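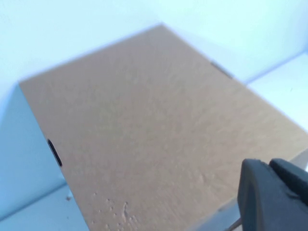 Lemlem Gebreyes

Wallo wrist camera cell: setup and maintenance notes

This README goes with the Wallo cell at Gredunia. It covers how the cell is set up at the start of a shift, what to check on the gripper and wrist camera, and what to do when the picks start drifting. The recording format has its own file (FORMAT.txt) and isn't repeated.

What the cell does

One arm, one two-finger gripper, one small colour camera mounted at the wrist. The work is cardboard boxes on a white surface. The arm comes in over the top of the box, lines up near an edge and closes. The picture at the top is from the wrist camera, with the dark grey fingertips over the right side of the box top. If your view has the fingers somewhere other than the lower right corner, stop and go to Camera mount.

Contents of this release

3097 wrist camera stills, JPEG
Joint and gripper log for each run, CSV
Maintenance log, plain text, one line per job

Start of shift

1. Wipe the white surface with a dry cloth. Small dark specks show up clearly against it and the edge finder sometimes picks them up.
2. Turn the cell lights on and leave them for 15 minutes before calibrating.
3. Home the arm with the gripper open and no box in reach.
4. Run check_view. It compares the fingertip outline with the stored one and prints a score out of 100. We don't set a hard limit. Write the score in the log.
5. Put a box down at an angle and do 3 dry approaches without closing.

Gripper

The fingertips are rounded and matte charcoal. Clean them with a damp cloth only. Solvent leaves them shiny, and a shiny tip throws a highlight that upsets the outline check. Cardboard dust builds up at the base of each finger, so brush it out every Friday with the power off. Replace the tips as a pair. After replacing them, save a new outline with save_view or every score from then on will be wrong.

Camera mount

The bracket is held by two screws and works loose over time. If the fingers have moved in the view:

Power down and let the arm rest on its stand.
Loosen both screws a quarter turn.
Push the bracket back against the stop.
Tighten the screws evenly, then home and run check_view.

Do not turn the lens to fix softness. The picture is meant to be sharpest in the middle and softer toward the corners. Turning the lens changes the calibration, and Ekene Oyelaran will have to redo it.

Boxes

Plain tan corrugated is what the edge finder was tuned on. Dark slots and scuffed or torn patches on the top panel are fine and should stay in the set. A grey strip along an edge can be read as the edge itself. If the approach keeps stopping short on the same side, turn the box and try again before you change any settings.

Known problems

Bright background: the wall and the surface come out close to the same pale blue-white and the line between them is faint. Don't use that line for alignment.
The Neter controller drops the gripper reading if the cable is bent tightly at the wrist. Leave a loop of roughly a hand's width.
Files from before August use the old outline. They load, but the scores don't compare.

Contact

Hardware and daily checks: Lemlem Gebreyes
Calibration and scripts: Ekene Oyelaran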